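Marking Out Your Stall or Table Space: Frequently Asked Questions

Jornstead Indoor Market, Hebden Hall 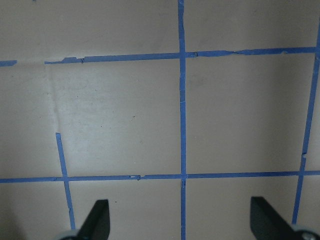
Blue painter's tape on a beige surface.

These are the questions we get most often from new and returning stallholders. If yours isn't covered, email the market office and we will reply within 2 working days.

How do I book a space?

Fill in the form on the Bookings page. Pick a single table, a double table or a floor space. You will get an email with a booking number, and your place is held once the fee has been paid. We don't hold spaces over the phone.

How big is a space?

A single table is six feet by two and a half. A double is two of those end to end. Floor spaces are eight feet by eight and have no table, so bring your own racks or shelving. Everything you bring has to fit inside your space, including chairs and stock boxes. The aisles are a fire route and we do walk them before opening.

Can I share a table with another seller?

Yes. One of you makes the booking and is responsible for the fee. Put both business names on the form so that we can list you both on the hall plan. How you split the table is between the two of you. Most people run a strip of tape down it.

What kind of tape can I use?

Painter's tape only, on tables and on the floor. Duct tape, packing tape and carpet tape are not allowed anywhere in the hall. They leave glue behind, and on the old boards by the stage they lift the varnish. The office keeps a few rolls of painter's tape if you forget yours. Please take all of it up when you leave, including the small torn bits.

Can I hang things on the walls?

No. You can use a freestanding grid or a clip-on backdrop up to six feet high. Backdrops along the window side have to stay below the sills.

Where do I unload?

At the double doors on the Plernovthorpe Road side, from 7 a.m. You have 20 minutes to unload and then the car has to move. There are two flat carts inside the doors. Please bring them back when you are finished — people in the later arrival slots need them too.

Where do I park after that?

The lot behind the hall is for shoppers. Stallholders use the gravel lot across the road, which is free all day. Vans over seven feet tall won't fit under the bar at the entrance, so tell us ahead of time and we will have it opened.

Is there electricity?

On the outside wall only. Spaces with an outlet are marked E on the hall plan and cost a little more. Bring your own extension cord and a cord cover. Heaters, kettles and hot plates are not allowed at stalls.

Is there Wi-Fi for card readers?

Yes, and the password is on the sheet in your welcome envelope. It gets slow around noon. If your card reader can run off your phone, set that up before you come.

Do I need insurance?

Yes. We need a copy of your liability certificate before your first market and again each time it renews. Food sellers also need to send their county permit.

What can't I sell?

Live animals, fireworks, knives, alcohol and anything copied from another brand. Used electrical goods are fine only if they have been tested and labeled.

What if I have to cancel?

Up to 14 days ahead, you get a full refund. After that we keep the fee unless we can fill the space from the waiting list. If you don't show up and don't tell us, you go to the bottom of the list for the next season.

How long is the waiting list?

It changes through the year. It is longest in October, when people are booking for the holiday markets, and shortest in late winter. Jewelry and candles have their own lists, as we limit how many of each we take.

When can I pack up?

The market closes at 3 p.m. Please don't start packing before then, even if you have sold out. The hall has to be clear by 4:30.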